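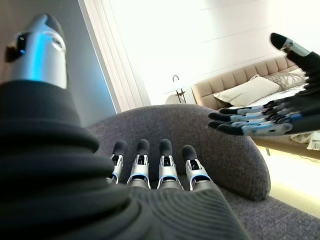
Reviews > Software > Planning and control

News Reviews Workshop Letters Back issues

Skillow 3: a planner for two arms and a patient owner

Reviewed by Hollis Montoya, 26/12/2019

The manual for Skillow 3 runs to 113 pages and the word "cushion" does not appear in it. I mention this early so that anyone hoping to have their soft furnishings handled can adjust their expectations before paying. The word "workpiece" appears constantly. A workpiece, as far as Skillow is concerned, is a thing with corners that stays the shape you left it.

I have been using version 3 on a two-armed humanoid with five-fingered hands, in a furnished room at our place in Vokitstead, and I've been asking it to do the dullest job I could think of: pick a cushion up off the chair, put it down somewhere else, put it back. My mother can do this while on the telephone. I wanted to know how much of it the software would do for me and how much I would end up writing myself at the kitchen table.

Skillow sits between the part of your system that sees things and the part that moves the motors. You give it a model of the robot, a feed of where objects are, and a short script in its own language saying what you'd like done. It gives you back joint paths for both arms, plus a running commentary. The earlier versions treated two arms as one arm with a colleague. Version 3 is sold on the claim that it plans for the pair together, and I'll say now that this claim is true, and is the reason to buy it.

Setting up

The installer is fine. It asks sensible questions and then goes quiet and gets on with it. Loading the robot model is less fine. Skillow wants a simplified shape for every link, so that it can check for collisions quickly, and it will generate these for you if asked. Do not ask. It wrapped our robot's torso in a box so generous that, in the planner's opinion, the arms were already inside the body before anything had moved, and it refused to go on until the matter was resolved. I redrew the torso by hand as a squashed dome and it cheered up at once.

The fingers take longest. Each one needs its limits, its coupling and its order on the hand, and there's a dialogue for this with small grey boxes and no undo. Darius Org did our left hand and I did the right. For a whole afternoon the robot believed it had two left hands, which the planner accepted without comment. I'd have liked a comment.

Cables are ignored completely. If yours loop outside the arm, as ours do at the wrists, you have to add them as extra shapes fixed to the forearm, or the planner will happily choose a path that hooks one over the furniture. There is a forum thread asking for proper cable support. It is a long thread.

Paired grasps

This is the good bit. In the old version you planned a grasp for the left arm, planned another for the right, and then spent your evening persuading them to arrive together. Now you write one line, pair squeeze, name the object, give a direction and a closing distance, and both arms are planned as a single problem. The hands come in level. They press evenly. If one is held up, the other waits for it, without being told, like somebody holding a door.
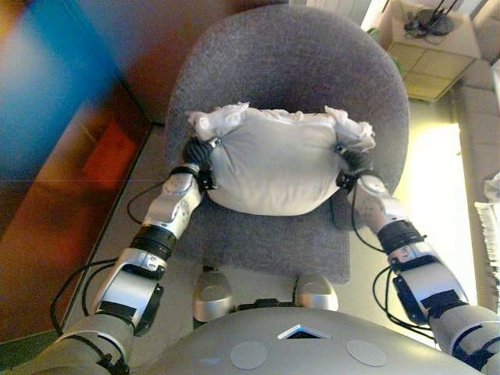
Photo: Xóchitl Galindo

Squeezing a pillow from both sides is a decent test, as a pillow gives way and carries on giving way. Skillow's default is to close until the hands are a set distance apart, and with a stiff cardboard box that's all you need. With stuffing in the way it means either fingers barely touching the cover or fingers nearly meeting in the middle. There's a second mode, close until resistance, tucked behind a tick box marked "advanced", and with that switched on the grasps were steady and repeatable. I have no idea what's advanced about it. I'd have it on by default and hide the other one.

Planning time for a paired grasp with the chair modelled as an obstacle was 22 seconds on my first try. That is a long time to stand looking at a robot that is looking at a chair. Baltazar Ibarra pointed out that I had left the chair as a full mesh, complete with every bump in the upholstery. Swapped for a couple of plain curved shapes, the same plan took 3 seconds. The manual does cover this, on a page headed "Notes".

Perception, or whatever you bring with you

Skillow does not see. It expects something else to tell it where the object is and how it's turned, and it believes what it hears. I fed it from our usual head camera set-up, through the Serrano bridge, which is a separate download and free. The bridge is tidy and I've no quarrel with it beyond the name of its main setting, which is "trust".

The trouble with a pale room is that everything in it is pale. Put a white cushion near a bright window, with light curtains and a grey chair, and the estimate of where the cushion ends starts to wander. When the estimate wanders, Skillow replans, politely, over and over, and the hands hover. Turning "trust" down stops the hovering and makes the robot slower to notice that the cushion has been moved. I settled on a low value for the approach and a high one just before contact. You can script this, and the script is short, and I was quite pleased with it.

A wall screen with moving pictures on it is also best switched off, or masked out. Ours cost me a morning. The masking tool lets you draw a region by hand and save it with the room, and it is much the nicest part of the whole interface. I suspect it was written by somebody who had also lost a morning.

When things are on the floor

Floor work is where version 3 gets thin. The planner thinks in terms of a surface in front of the robot at a comfortable height, and anything lower counts as a special case. You can do it. You need to free the waist in the script, set a floor plane yourself, and raise the limit on how far the body may lean, and then the plans become long-winded, with the arms taking a scenic route out and up before they come down.
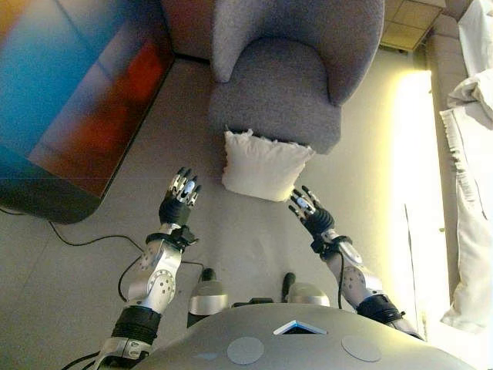
Low target: cushion on the floor by the armchair, a hand to either side.

What I wanted at that point was a preview that showed me the lean and the arms together. There is a preview, but it plays the arms with the body standing still, then the body with the arms standing still, and leaves you to add the two up in your head. Refugio Ponce, who reads the source for pleasure, found a flag called preview_joined that does precisely the right thing. It isn't in the menus. It isn't in the 113 pages either. Put it in your config file and don't mention it to the makers in case they tidy it away.

The log

I've left the log till late because I'm fond of it. Most planners report failure with a number. Skillow writes a sentence: "Left hand cannot reach pose without passing through right forearm." You know what to do with that. It names the link, gives the moment in the path, and lets you jump to it. A few of the sentences have gone astray in translation, and I did get "Object is not agreeing", which on the day in question seemed fair.

Less lovable is the way it handles stopping. Press pause in the middle of a paired grasp and both arms hold, as they should. Press resume and it plans the rest of the motion from scratch, and the new plan may be nothing like the old one. Keep well back when you resume, and keep the physical stop in your hand. I'd like a "carry on as you were" button, and I'd like it before any of the new colour themes.

Against the obvious alternative

Plenty of readers will already have Zurninano, which is cheaper and does single-arm work better than Skillow does. Its paths are shorter, it plans faster, and it has an undo. If your robot has one arm, or has two and you only ever use them in turn, stay where you are. For anything that has to be held from both sides, Zurninano needs a heap of your own code to keep the arms in step, and I've written that heap, and it was bad.

Worth having

Paired planning, the log, room masks, the free bridge.

Worth grumbling about

Automatic collision shapes, no cable support, no undo in the hand editor, resume, the preview as shipped.

The licence covers 2 machines and lasts until the next major version, which the makers say won't be before March. I've renewed ours. The floor plane bug I reported has been marked "understood", and I'm told there is a patch in testing for the double left hand.

Contact the reviews desk | © Workshop Reviews, Vokitstead | Back to top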